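Are Household Robots Ready? Report on a Demonstration Visit

Student project report
Submitted by Devendra Mishra
3 Jul 2026

Why I picked this visit

For the second part of our project we had to go and see an automation project in person and write up what we thought of it. Most of my class chose factories. I chose the Zeltine demonstration because its flyer said that robots would be doing "everyday housework within reach of every family," and I did not believe it. I want to say that at the start so the reader knows where I was coming from. I tried to be fair, but I went in with doubts and I came out with most of them.

Zeltine is a small company that works on tabletop handling, meaning picking up, moving and stacking things you would find in a kitchen or dining room. The demonstration was run by Grewal, the lead trainer, who had two hours for the talk, the hands-on part and questions. The questions got squeezed into the end.

What we were told

The talk was mostly slides. The main claim was that a robot can learn a chore from people doing it with hand-held grippers. You squeeze the handle, the fingers close, and a camera on the tool records what the fingers do. Collect enough of these recordings, we were told, and a robot arm with the same kind of fingers can copy the job. The software that sorts the recordings is called Brurby. We saw its name on a slide but never saw it running, which bothered me.

The number that got repeated was 87 percent. According to Grewal, the robot arm in their own lab finished a dish-stacking task in 87 out of 100 tries. Someone asked what counted as a finished task. The answer was that the dish had to end up on the stack. Whether it was straight, or whether it had been dropped a short way, did not seem to matter for the score. Someone else asked if the 100 tries all used the same dishes. They did.

I wrote in my notes that 13 misses in 100 is a lot of dishes if you eat three meals a day.

The hands-on part

After the talk we moved to the table, which I thought was the best part of the visit. The task was tableware on a flowered tablecloth, and a person did the work with a gripper in each hand. I had expected a bare lab bench with tape marks on it, so I give Zeltine credit for a setting with a sofa behind it and other things left on the table.

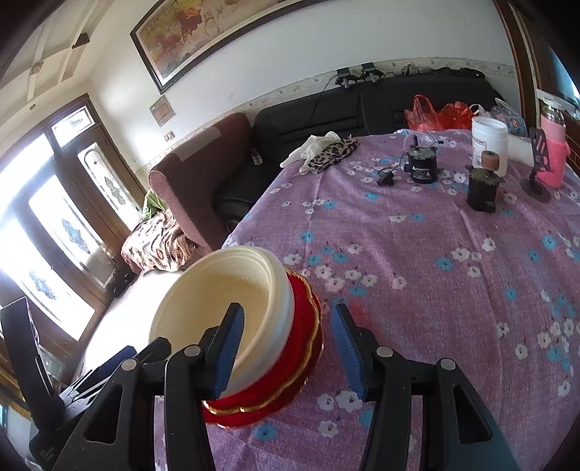
It was harder than the slides made it look. A hand has a palm, and you can feel when something starts to slide. With the gripper you get two pads and your eyesight. When my turn came I kept coming in at the wrong angle, and I had to back off and start over more times than I would like to admit. Grewal said everyone does this at first and that the bad attempts get thrown out later.

That last point deserves more attention than it got. If the clumsy attempts are thrown out, the robot only learns from the good ones. I asked how it would know what to do after a bad grab. Grewal said they were "looking at recovery behavior" and moved on to the next person in line.

What I thought was weak

We never saw a robot do anything by itself. Everything we watched was done by people. The robot results came as a short video with no sound, and the video had cuts in it. I am not accusing anyone of cheating, but a demonstration of robots should have a robot working in it.

The cost question was also dodged. The flyer says "every family." When I asked for a price I was told it was too early to say. Then it is too early to print that on a flyer.

Finally, Zeltine compared its method with an older one from Zustus, where the arm is steered from a distance with joysticks. We were told the Zustus way is slow and tiring. That may be true, but we only heard one side, and I could not find a test that compared the two on the same chore.

What I thought was good

The tools are simple enough that I understood the idea within a few minutes of holding one. I can see why collecting recordings this way would be easier than hauling a full robot arm into someone's living room. Grewal was also patient with us, and did not pretend to know things when the answer was no.

My view after the visit

I would call this a promising way to collect training material. I would not call it a household robot. For the final report I plan to write to Zeltine and ask for the uncut video and the list of the 13 failed tries. If they send them, I will add them as an appendix, with whatever changes to my opinion they call for.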